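Cloudy patches on speckled worktop — polish, seal or leave it?

Asked in Kitchens, 19th December

We moved in last February and inherited a pale grey speckled worktop, and I still don't know what it is. The previous owners left a folder of manuals for everything except that. It's smooth, cold in the mornings, and the stretch by the kettle has gone cloudy. I've tried washing up liquid and a spray called Prerell that my sister swears by, and if anything the Prerell left it streakier. A man from Kurup quoted me 398 pounds to polish and seal the lot, which seems steep for 2 short runs of counter. Is it worth it, or can I do something myself? I've got family coming for Christmas and would like it to look decent!

3 answers

Balakrishnan Pinto
Don't pay anybody yet. Cloudiness next to a kettle is nearly always limescale or old cleaner building up, and you've got both going on. Find out what you have first — put a few drops of water somewhere out of sight and leave them for 30 minutes. If it darkens underneath, it's porous and wants a sealer. If not, sealing is money down the drain. Either way keep vinegar off it until you know, as it'll etch anything with marble in. I'd go over it with hot water and a microfibre cloth, change the water when it goes grey, then dry it properly with a tea towel. Drying is the bit I always used to skip and it made more difference than any spray.

Mine's a similar pale grey with the little dark flecks, and it still gets a decent shine where the light lands on it, near the red thing with the white handle:
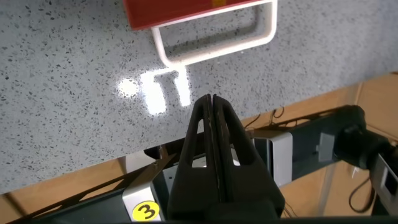

Sanska replied that a shine doesn't tell you much about the seal, and that hers was glossy all over and still drank up a beetroot stain in one evening. She'd do the water test in a couple of places, including next to the sink.

Nekilmont
get a 4000 grit pad and go for it, worked on my mum's. might want to try a corner first though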